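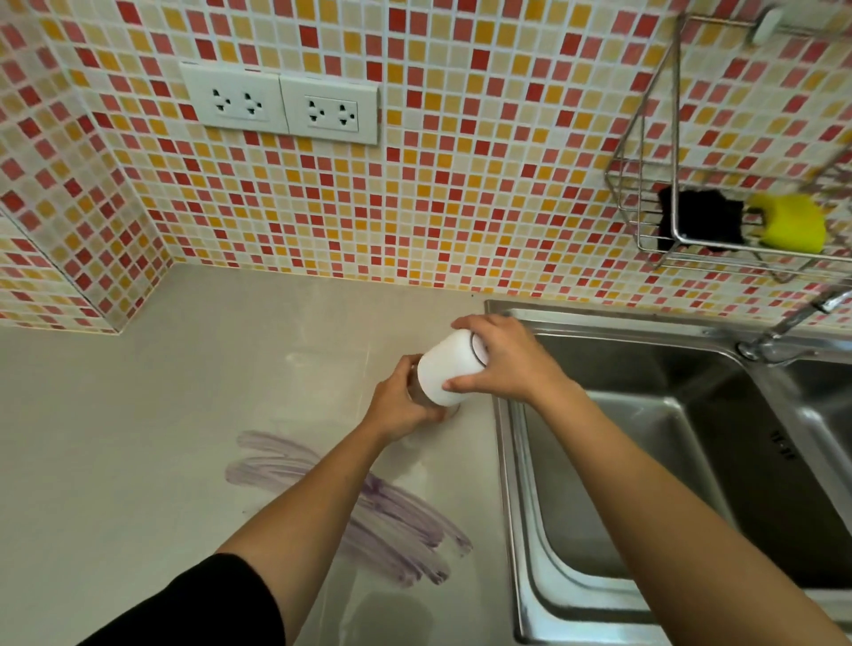 Project news, November. Quick one from the hands group, deadline for this page is noon and I have a meeting before that.

Kitchen work first. Trillness (the grip-and-twist model, for anyone new) now learns from head-camera video of people doing ordinary chores. No gloves, no markers on the fingers. Just somebody at a sink, lids, jars, cups, cloths. Yen-ting Tsao ran the training, Humaira Mirani did the labeling and redid a chunk of it when we changed our minds about what counts as a "regrasp". Sorry Humaira.

Main result: 49 of 60 lid trials on the Tosstead arm, up from 20 with the old teleop-only version. Same lids, same arm, same 60 starting poses. Two seeds so far, third one is still running.

What changed. We stopped asking the model to copy the whole arm path and had it predict where each hand makes contact, plus which hand is holding and which one is moving. That split matters more then we expected. Lids are easy to label that way, one hand keeps the jar still, the other turns. Wiping is messier. 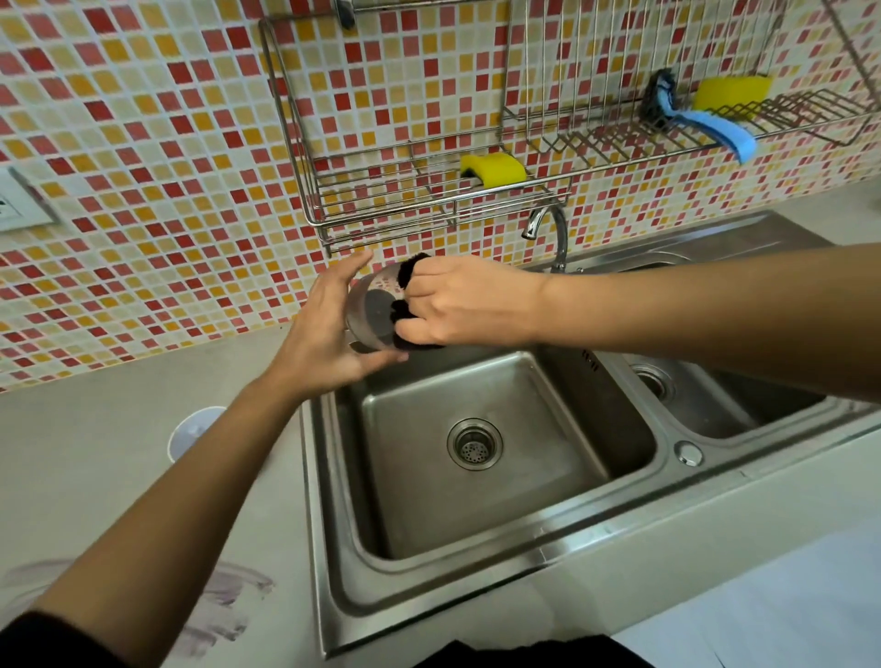
Cups are the worst of it. Clear glass, steel behind it, cloth over half the fingers, and the contact predictor starts guessing. Darius Koppel thinks it's mostly the depth estimate. Yen-ting thinks it's the cloth. Test planned: same wiping motion, opaque mug, then glass again. No numbers on wiping until thats done, please stop asking.

Also: the holding hand drifts. The model treats it as fixed and it isnt, people tilt the thing toward the hand that's working. Tươi Giáp has a patch that lets both hands move, slower to train, looks OK on the lids. Will be in the next Duster release if the merge goes through.

Housekeeping. Old clips labeled before the regrasp change are still in the shared folder, do not train on them. Laine Kuusk has the clean list. Draft of the paper goes round internally end of the month, comments to Yen-ting, not to me.

Lab lunch is moved to 1 pm, same room.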